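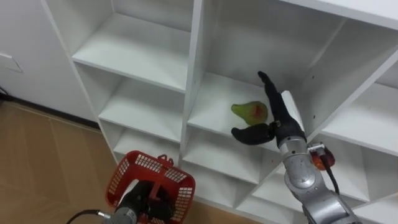
Girnham 선반 정리 과제 중간 진행 보고
수신: Brurkurance 지원사업 담당 Vendula Slanina 님
작성: Kam-wah Fung
2025년 3월 21일

지난번 보고 이후로 좋은 소식이 꽤 쌓여서 어디부터 적어야 할지 모르겠습니다. 일단 장비부터요! 양팔 로봇은 이제 선반장 앞에서 매일 돌아가고 있고, 한 손에 바구니를 들고 다른 손으로 물건을 꺼내는 동작을 본격적으로 연습하고 있습니다. 신청서에 "바구니 작업은 하반기에 검토"라고 적었던 것을 생각하면 팀 전체가 신이 날 만합니다.

이 사업을 신청할 때 가장 걱정한 부분은 손이었습니다. 집게형으로 갈지 손가락이 여러 개 달린 그리퍼로 갈지를 두고 내부에서 오래 이야기했고, 결국 돈을 더 쓰더라도 다지형으로 가기로 했습니다. 잘한 결정이라고 생각합니다. 과일처럼 모양이 고르지 않은 물건은 칸 안에서 어떻게 놓여 있느냐에 따라 접근 방향이 달라지는데, 손가락을 따로 움직일 수 있으니 시도해 볼 수 있는 방법이 훨씬 많아졌습니다. 옆으로 누운 서양배 같은 물건은 목 쪽과 몸통 쪽이 완전히 다른 문제거든요. 담당자들이 요즘 점심시간에도 배 이야기만 합니다.

집행 내역

선반장, 바구니, 연습용 물품은 모두 1차분 예산 안에서 끝났습니다. 선반장은 처음에 산업용 랙을 알아보다가 일반 가구형 흰색 칸막이 선반으로 바꿨습니다. 최종 사용처가 작은 매장과 가정이니 연습 환경도 그쪽에 가까운 편이 맞고, 가격 차이도 무척 컸습니다. 이렇게 아낀 금액을 포함해 현재 소모품 항목의 잔액은 295만 원입니다.

남은 돈으로는 우선 케이블을 정리하려고 합니다. 팔 바깥쪽을 따라 내려오는 케이블이 손목을 크게 돌릴 때마다 신경 쓰이는 구간이라, 유연한 보호 튜브와 고정 클립을 넉넉히 사 두고 싶습니다. 예비 커넥터도 같이 주문할 예정입니다. 큰돈이 드는 일은 아닌데 작업이 멈추는 시간을 줄이는 데는 이만한 지출이 없습니다(지난달에 커넥터 하나 기다리느라 일주일을 통째로 보낸 적이 있어서 더 그렇습니다).

바구니 작업 현황

바구니는 타공된 가벼운 플라스틱 제품으로 정했습니다. 손가락이 구멍에 걸리면 어쩌나 싶었는데, 지금까지의 기록을 보면 오히려 테두리 쪽을 잡을 때 위치가 흔들리는 경우가 더 많았습니다. 그래서 한 손으로 아래를 받치는 자세와 양손으로 옆을 잡는 자세를 나눠 연습하고 있습니다. 양손 자세는 낮은 칸에 접근할 때 쓰려고 만든 것인데, 팔 두 개가 서로 방해하지 않는 각도를 찾는 재미가 있습니다.
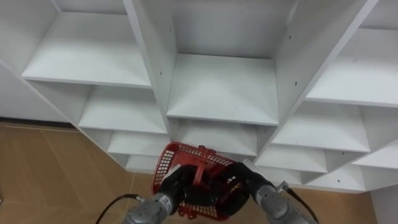

양손으로 잡은 바구니를 아래쪽 칸을 향해 기울인 자세

이 자세에서 가장 까다로운 점은 바구니가 시야를 가린다는 것입니다. 머리 쪽 카메라로 내려다보면 맨 아래 칸들이 바구니와 팔 뒤로 일부 가려집니다. 소프트웨어로 보완하는 방법도 시험하고 있지만, 손목 카메라를 2대 추가하면 훨씬 깔끔하게 풀릴 것 같습니다. 아래에 따로 요청드립니다.

데이터 관리 쪽도 많이 나아졌습니다. 기록을 정리하는 도구로 Sokier를 쓰기 시작했는데, 작업별로 묶어서 다시 볼 수 있으니 주간 회의가 정말 짧아졌습니다. 예전에는 어느 파일이 어느 연습인지 찾다가 회의가 끝나곤 했습니다.

2차분 구매 계획

- 손목 카메라 2대와 장착 브래킷. Levchenko에서 견적을 받았고 납기는 7주입니다.
- 예비 손가락 모듈. 마모 상태를 한 번 더 점검한 뒤 수량을 확정하겠습니다.
- 케이블 보호 튜브, 클립, 예비 커넥터. 기존 잔액에서 집행합니다.
- 높이가 다른 선반장 추가 구매. 급하지 않으니 9월 이후로 미뤄도 괜찮습니다.

카메라는 납기가 길어서 가능하면 먼저 승인해 주시면 좋겠습니다. 설치와 보정까지 생각하면 여름 시연 전에 시간이 빠듯합니다. 반대로 선반장은 어디서나 금방 구할 수 있으니 예산이 모자라면 그쪽부터 빼 주세요.

인력 면에서는 변동이 없고, 로봇 운용 교육을 마친 사람이 이제 일곱 명이 되었습니다. 교대로 운영할 수 있게 되면서 한 사람이 하루 종일 붙어 있어야 하는 날이 사라졌고, 덕분에 다들 자기 아이디어를 시험해 볼 여유가 생겼습니다. 바구니를 기울이는 각도도 그렇게 남는 시간에 나온 제안이었습니다.

걱정거리도 하나 적어 둡니다. 그리퍼의 유지보수 계약에 손가락 모듈이 포함되는지 문구가 애매합니다. 공급사에 서면으로 문의해 두었고, 답을 받는 대로 예산표의 해당 줄을 고쳐서 다시 보내겠습니다. 포함되지 않는다고 하면 예비 모듈 수량을 조금 늘려야 할 수 있습니다.

Slanina 님, 일정이 맞으시면 Girnham에 한번 들러 주세요. 화면으로 보는 것과 바로 앞에서 보는 것은 느낌이 많이 다릅니다. 오시기 전에 보고 싶은 물건을 알려 주시면 선반에 올려 두겠습니다!

첨부: 집행 내역표, 카메라 견적서, 교육 이수 명단

이 사이트는 이용 편의를 위해 쿠키를 사용합니다. 계속 이용하시면 쿠키 사용에 동의하는 것으로 간주됩니다. 동의 | 설정 변경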